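3.2 Cell setup and upkeep

The Jikside cell is built on a perforated steel-frame table, and the arm is bolted to it through a mounting plate. All pushing trials use the same rod-shaped tool. We check the tool length at the start of each day by lowering the rod to a reference pin and comparing the reading with the stored value. If the two differ by more than 4 mm, the collar is loosened, the rod is seated again, and the check is repeated.

The work surface is a wooden board set on the table. In early trials the board moved under side loads, and the table-to-board transform had to be measured again after most sessions. We now put thin rubber pads under the board and repeat the measurement every 60 trials, or after any contact that stops the arm. Over 251 trials the transform was corrected 16 times. Most corrections came in February, before the pads were fitted. The collar screws were replaced once in the same period.

Blocks are wiped with a dry cloth when the board is measured. Dust on the underside changes how far a block slides after the rod stops. 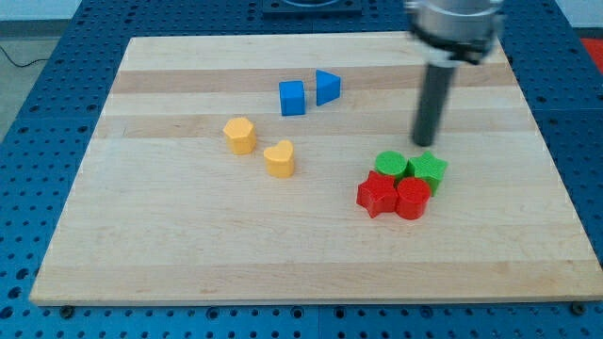
Szczepańska Laboratory for Contact Manipulation, Sornov

Figure 3. The rod above the board, with blue, yellow, green and red blocks laid out. Two of the red and green blocks are stars and two are cylinders.

Layouts with blocks touching, as on the right of Figure 3, are used to check the approach height. The rod has to come down behind a group without catching the top of a block.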